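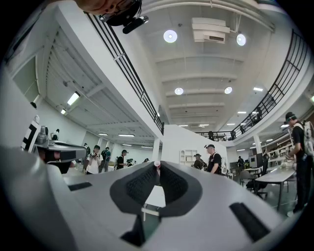 Main floor during the March collection block, from the gripper camera.

Kiltis notebook – straw task, second block

Last updated: March, 17.40

Started at 09.15. Task for the block is straw into glass, held grippers, both hands, operator standing at the near edge of the table. Target from the plan is 1296 accepted demonstrations, split into sets of 64 so that a bad calibration only costs us one set. Recalibrate between sets, even if the last one looked clean.

Changes from the first block:

Start pose is now off the table. In the first block people started with the fingers already over the glass, and the policy trained on that had no idea what to do from further away. Both grippers now begin over the floor in front of the near edge and come in from there. It adds a little to each run, which I can live with.

Finger closing is slower. The Ustent fingers will flatten a straw if closed at full speed, and a flattened straw springs back at an angle that differs every time. Operators were told to close until the straw stops turning and then hold. Two people still squeeze out of habit. Their runs are tagged and I have not decided whether to keep them.

Tracking. Marker cubes read well over most of the table. The weak spot is when the right wrist rolls outward past the glass: one face goes edge-on, the next has not come round yet, and the pose jumps for a few samples. The Cattaneo filter smooths the jump but also smooths the real motion just before insertion, where we need it most. Turned the filter off for set 3 and kept the raw track alongside. Raw is noisier but the insertion is where it should be. Leave it off for now and clean up afterwards. 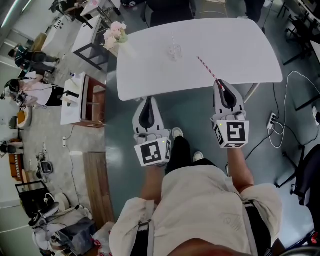 Clear glass is still a nuisance. The rim vanishes against the white top in the wrist views, and the head view is the only one that shows it reliably. Striped straws are much easier to pick out than the thin transparent ones, so any comparison between the two needs to be split by straw type. I have added a field for this in the Selldale log. Older entries will have to be filled in by hand.

Rejections, main causes in order: straw touched the rim and bent, straw dropped before the glass, left gripper out of view for the whole run. The last is a habit thing. With nothing to do on the left, the arm sinks to the operator's side. Asked for it to be kept up and forward, level with the right.

Clock offset between the left and right recordings was 2 frames at the start of the afternoon and 3 by the end of it. Small, but it only goes one way. Restarting both units together clears it. Added to the between-set list, after calibration.

Cap mounts slip when people look down for long spells. Tightening the band helps until it gets uncomfortable. Shorter sets would help more, but 64 is fixed in the loader and I do not want to touch that mid-block.

To do:
– replay set 3 raw against filtered, insertion segment only
– decide on the squeezed-straw runs
– try a dark mat under the glass, separate set, not mixed with the rest
– ask Ustent for softer finger pads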